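The arm moved house again

The arm has now lived in three rooms. It started in the basement, where the outlet was terrible and the light was worse, and then spent the spring on the dining table until I was invited to reconsider. As of May it lives in the den, on a plywood cart with locking casters, pointed at the furniture.

I'd like to say the den was chosen for scientific reasons. It has one outlet that isn't shared with the microwave.

For anyone catching up: the arm is a secondhand Birano that I bought from a machine shop in Dullstead that was closing down. It came with a power supply, half a manual and a controller that believed it was still bolted to a conveyor. The gripper is my own problem. I'm on version 5, printed in dark gray because that was the spool on sale, and I've stopped apologizing for the tips. They're narrow, they're rounded, and each has a little slot on the inside face that took me most of a weekend to get clean. Version 4 had square tips, and square tips are great at picking up blocks and at putting snags in upholstery.

The current goal is laundry. I don't mean folding, which people with budgets are still fighting over. I mean picking up one piece of clothing from a soft surface and putting it in a basket, a job I have personally been avoiding for years without any hardware at all.

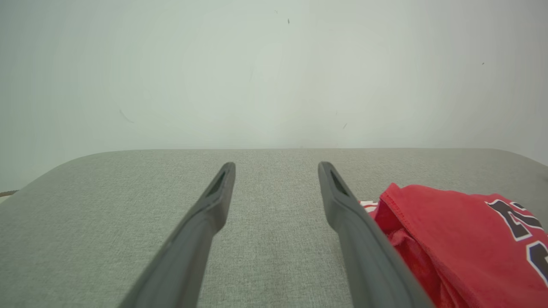

Cloth is miserable. A block stays a block when you poke it. A shirt takes the poke under advisement and becomes some other shirt. The fingers come down, close on what the software swears is a fold, and half the time they've pinched a thread's worth of nothing and carry it very carefully over to the basket. The cushion makes it worse by giving a little, so my nice measured table height is a suggestion now.

What helped most was slowing down the last 60 millimeters. The old approach speed was fine over a hard table and ridiculous over a cushion. I also took the Liltow grasp planner out of its default mode, where it looks for edges, and told it to look for ridges instead. The default had a real fondness for lettering. Anything with a number printed on it was, as far as it was concerned, mostly edges.

I logged 180 tries with the new settings before the wrist cable worked itself loose – same connector as last time, same language from me. The spreadsheet is ugly but it's going up in the usual folder, including the column labeled "hmm."

Still on the list: a strain relief for that cable, softer pads for the slots, and a new wrist bracket. The Zieliński bracket is rated for way more than I need and weighs accordingly, and I can hear the shoulder joint complaining about it on long reaches. I have 700 grams of filament left on the spool, so version 6 will be dark gray too.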